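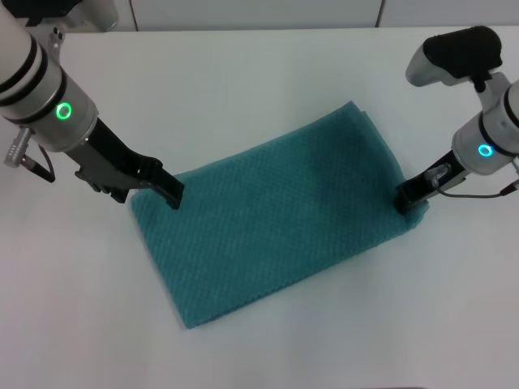
I fold towels for almost an hour every evening now, so I will write a few posts about it. Maybe it helps somebody who also has a small guest house and a small closet.

We have the teal ones with the small bumps. Before, we had flat white towels from Prantl, and with those you can fold any way you want and they stay. The bumpy kind is different. It is thick, it has its own opinion about where to bend, and the pile falls over if you are lazy with the first fold.

I ordered 26 of them from Nuradance in December. At first I was thinking this is too many. Then we had a full house and a week of rain and I was happy for each one.

My way of folding, after many bad ways: lay the towel on the table with the long side toward you. Smooth it from the middle to the outside with flat hands. Fold in half the long way. Smooth again. Then fold in thirds.

The smoothing is the part I was skipping for years. If you fold over a wrinkle, the wrinkle becomes a bump, and the next fold makes it a bigger bump. On a thin towel you do not see it. On a thick one you see it from the door.

Also I pull the corners a little before the first fold. Each corner, a short pull, not hard. After the dryer the hem is always shorter than the rest of the towel and it makes the edge go in waves.

About this hem. Most of my mistakes started there. The flat strip at the edge does not shrink the same as the bumpy part, so if you match the corners exactly, the middle does not match. I match the middle first and let the corners be wrong by a finger.
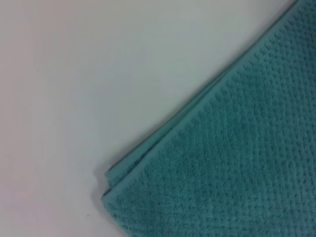
My mother did the opposite, wrote Foltden under my last post: corners first, always, and then a warm iron only on the flat strip. With the iron the edge becomes straight again and you don't need to cheat with the middle.

I tried this with the iron yesterday at lunch time. It works very well on the strip! But you must be careful not to go over the bumps, they become flat and a bit shiny, and I don't know how to get them back. One towel of mine has now a shiny place. It went to the kitchen.

For a few towels I would iron. For a full basket I stay with my finger.

The table matters more than I believed. I was folding on the bed for a long time because the bed is near the closet. The bed is soft and the towel sinks in, so the fold is never straight. Now I use a hard table with nothing on it except the towel I am folding. My back is also thankful.

Somebody asked me how thick the pile is when it is done. I did not measure it, but on one shelf I can put two piles next to each other and close the door without pushing. With the old way of folding, in quarters, the door was always open a little bit.
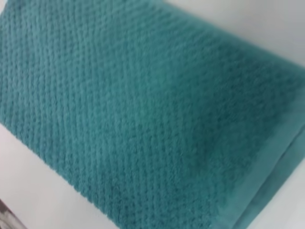

Now the question of which side looks out of the shelf. I was putting the towels with the open edges to the front, and every guest who took one pulled the next one out with it. So I turned them. The fold goes to the front and the layers go to the back. When I am not sure which side is which, I look for the place where the cloth doubles over on itself and makes a thin darker crease by the flat strip, and that side tells me how the towel must lie. After one evening the hands know it and you can listen to the radio.

The same is good for the bathroom chair. Fold to the front, it looks like a hotel.

Small thing about washing, because it has to do with folding too. No softener. I know it smells nice. But the bumps lie down from it, and then the towel slides on the pile and slides off the pile. Half of the powder is enough, and shake each towel one time before it goes in the dryer.

I take them out when they are just dry and fold while they are still a little warm. If I leave them in the basket until the morning, they keep the shape of the basket.

And please don't hang this kind over a thin line. You will get a line in the middle and it will never be in the place where you want your fold.

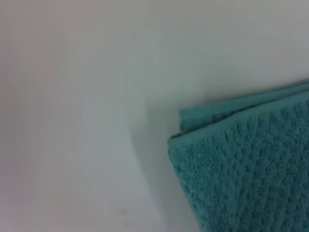
Do you fold the hand towels in the same way as the big ones?
Almost the same. I do the long fold and then only in half, because in thirds they become a small thick brick and fall over.

The shelf, for those who were asking, is from Jurneck. It is not deep, so a towel in quarters stands out at the front and a towel in thirds fits. I found my whole method because of this shelf, I think. With a deeper one I would still be folding in quarters and be satisfied.

Next I want to do the bed sheets. The ones with elastic. I have watched many people do it and everybody is finished in ten seconds and I am standing there with a ball. If you have a way that works for one person alone, without a second person holding the other end, please write it to me in simple steps.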